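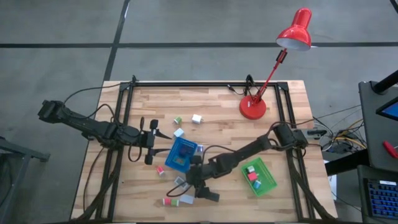 Fig. 5.1 — Plan de travail en bois clair vu de dessus, avec deux bacs, l'un bleu, l'autre vert, des cubes de couleur et une lampe rouge.

Chapitre 5
Trier, ranger, regrouper

Ranger des cubes dans des bacs demande de répondre à une question simple : qu'est-ce qui va avec quoi ? La réponse dépend du critère choisi. Avec des cubes dont toutes les faces ne sont pas de la même couleur, comme le cube rouge et blanc posé à gauche du bac bleu, le critère doit être énoncé avec soin. Faut-il regarder la face du dessus, ou la couleur qui n'est pas le blanc ? Deux personnes qui n'ont pas fait le même choix rempliront les mêmes bacs autrement.

Dans ce chapitre, on appelle tri l'opération qui attribue à chaque objet une place et une seule. Un tri est complet quand aucun objet ne reste sur la table. Il est cohérent quand deux objets semblables selon le critère se trouvent dans le même bac.

Sur la figure 5.1, le bac vert contient trois blocs qui ne se ressemblent pas : l'un est blanc avec un côté vert, un autre rouge, le dernier bleu clair et blanc. Un tri par couleur les aurait séparés. D'autres cubes sont encore sur le bois.

Le matériel compte aussi. Un bac peu profond laisse voir son contenu sans qu'on le vide. Une table dégagée sur les bords facilite le passage d'une zone à l'autre. L'éclairage, enfin, modifie la perception des teintes — un bleu clair et un gris se confondent vite sous une lumière faible.

Muthu Varghese et Talha Gilani ont étudié ces questions dans l'atelier Durrani, à partir d'un lot de plus de 300 pièces dont 200 étaient bicolores. Leur méthode est reprise à la section 5.3.

À la fin du chapitre, vous saurez :
énoncer un critère de tri sans ambiguïté ;
choisir le nombre de bacs selon ce critère ;
traiter les objets qui relèvent de deux catégories.

5.1 Choisir un critère

Un critère est une propriété que l'on peut vérifier sur chaque objet, sans le comparer aux autres. La couleur d'une face en est une. « Assez petit » n'en est pas une tant que la taille limite n'est pas fixée.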